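Galerie – Le linge de la chambre

Fiona Pringle, pour l'atelier Sutenley
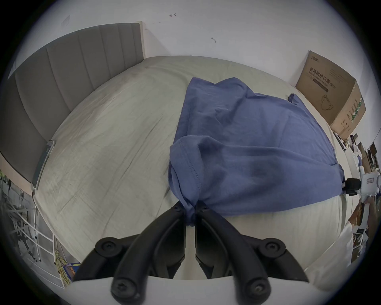 Dernière modification de la page : lundi, 20 h 15

Le T-shirt bleu sur le lit. Le tissu est froissé et en partie replié sur lui-même. Derrière, la tête de lit grise à panneaux verticaux et le pied d'un carton.

Cette page de la galerie porte sur le pliage du linge dans une chambre ordinaire, sur le lit et sans table. Le dossier complet de l'atelier compte 576 vues, classées par pièce. La chambre en occupe 107, la plupart prises en juillet.

Quelques repères pour la lecture :

Le drap-housse est clair, entre le gris et le blanc. Les vêtements de couleur s'y repèrent bien – les chaussettes blanches beaucoup moins.

Un T-shirt se plie à partir de l'ourlet. On l'étale d'abord, on lisse les manches, puis on rabat les côtés. Il faut presque 20 secondes avec un peu d'habitude.

Les piles terminées vont dans l'armoire, étagère du milieu. Les pulls sont traités dans la série Messina, les serviettes dans la série Kusov.

Suite de la galerie : Cuisine (8 pages), Entrée, Buanderie.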